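Lullberg의 새 카세트 〈Tollitdale〉이 드디어 가게에 들어왔어요! 지난 2월부터 언제 오냐고 물어보신 분들, 오래 기다리셨습니다. 저도 제 몫으로 하나 빼놓았고요(이건 주인의 특권이라고 해 두죠).

Lullberg를 처음 들으시는 분께 짧게 말씀드리면, 드론과 필드 레코딩을 섞어서 아주 느리게 움직이는 다크 앰비언트를 만드는 1인 프로젝트예요. 전작 〈Rernmont〉가 지하실에서 울리는 파이프오르간 같았다면 이번에는 훨씬 바깥 공기가 많이 들어와 있어요. 바람 소리, 멀리서 뭔가 끌리는 소리, 그리고 테이프 히스. 저는 첫 곡이 시작되고 한참 동안 볼륨을 안 올린 줄 알았다니까요. 그만큼 조용하게 들어옵니다.
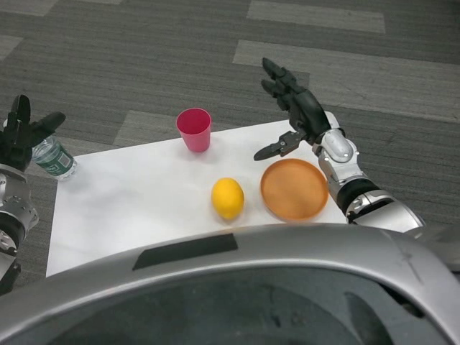

A면은 긴 곡 하나로 쭉 가고, B면은 짧은 곡들이 서로 물려 있는 구성이에요. 저는 B면 쪽을 더 자주 틀게 되네요. 중간에 종소리 비슷한 게 아주 낮게 깔리는 부분이 있는데 이어폰으로 들으면 목덜미가 서늘해져요. 들으실 때는 바닥에 편하게 앉는 걸 추천해요. 회색 카펫 위에 하얀 판 하나 깔고 분홍색 플라스틱 컵 하나 올려놓은 정도의 단출한 자리면 충분하고, 조명은 꺼도 좋고요. 참고로 저는 일요일 밤에 이걸 틀었다가 월요일 걱정을 통째로 잊었습니다.

마스터링은 Du Plessis 스튜디오에서 했어요. 이 스튜디오 특유의 저음 처리를 좋아하시는 분들이 꽤 계실 텐데, 이번에도 저음이 두텁지만 뭉개지지 않아요. 작은 북셸프 스피커로도 들어 봤고 낡은 워크맨으로도 들어 봤는데, 솔직히 워크맨 쪽이 더 마음에 들었어요. 살짝 흔들리는 피치가 이 음악하고 잘 맞거든요.

사양은 이렇습니다.
형식: 카세트테이프, 크롬 테이프
길이: 약 90분
한정: 93개, 손으로 번호 기입
구성: 투명 케이스, 양면 인쇄 속지, 다운로드 코드
가게 입고 수량: 15개 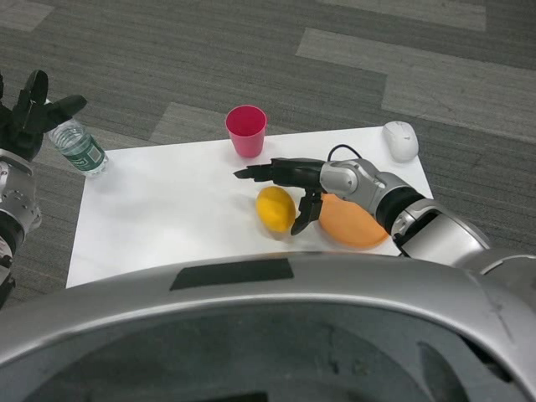 흰 판과 회색 카펫, 바닥 자리

1인당 두 개까지만 주문해 주세요. 지난번에 너무 빨리 동나서 못 구하신 분들이 많았어요. 재발매 계획은 아직 들은 게 없습니다. 포장은 제가 직접 하고, 완충재를 넉넉히 넣어서 보내요. 그래도 케이스에 금이 가서 도착하는 경우가 아주 가끔 있는데, 사진과 함께 메일 주시면 새 케이스를 보내 드릴게요. 속지가 눌린 경우도 마찬가지예요.

다운로드 코드는 케이스 안쪽 작은 종이에 적혀 있습니다. 속지 뒤에 붙어 있을 때가 있으니 없다고 느껴지시면 한 번만 더 살펴봐 주세요. 음원은 FLAC과 MP3 중에서 고르실 수 있어요.

〈Rernmont〉도 같이 찾으시는 분이 계신데, 그건 현재 CD만 남아 있습니다. 두 장을 이어서 들으면 또 다른 맛이 있어요. 순서는 〈Rernmont〉 먼저, 〈Tollitdale〉은 그다음으로요. 같이 주문하시면 묶음 배송으로 보내 드립니다!

문의하기 | 배송 및 교환 안내 | 모든 권리 보유 | 맨 위로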